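3 min read

4.2 Where shop staff learn about CBD

I'll admit I went into the staff interviews expecting to hear a lot about lab certificates. Daryna and I spoke to 20 counter staff across the Sulgate and Estness shops, and most of them had picked up what they knew from the supplier's rep or (this one surprised me!) from regulars who'd been taking the oils for years. Only three had ever opened a certificate of analysis.
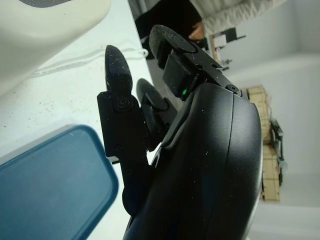 Do counter staff need to read the certificate themselves?

They don't have to, but the eight who'd been shown how gave far steadier answers when a customer asked about strength per drop.

Labelling was the other sore spot. Milligrams per bottle, milligrams per serve, percentages — all on the same shelf, and sometimes the same brand. Karpenko's earlier work in Bokance found much the same muddle with gummies and teas, so I don't think it's a quirk of our two towns. Staff coped by steering people to whatever they'd tried on their own sore knees, and I can't say I blame them.
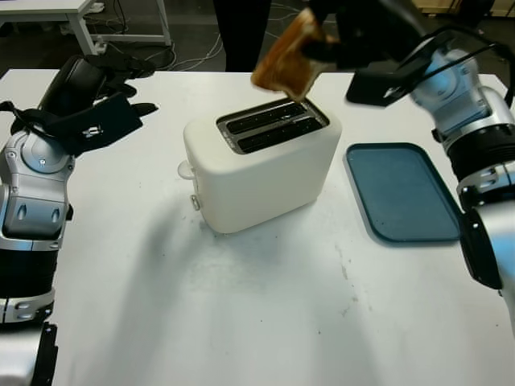 Figure 6. White two-slot toaster with a slice of toast held above the slots.

We went back in September, after Nesrin Yazıcı had run her short training session, and asked the same questions again. The percentages were still tripping people up, though fewer were guessing. I'd have liked a longer gap between visits, but one of the Estness shops was about to change hands and we took what we could get.

8 shares · 6 comments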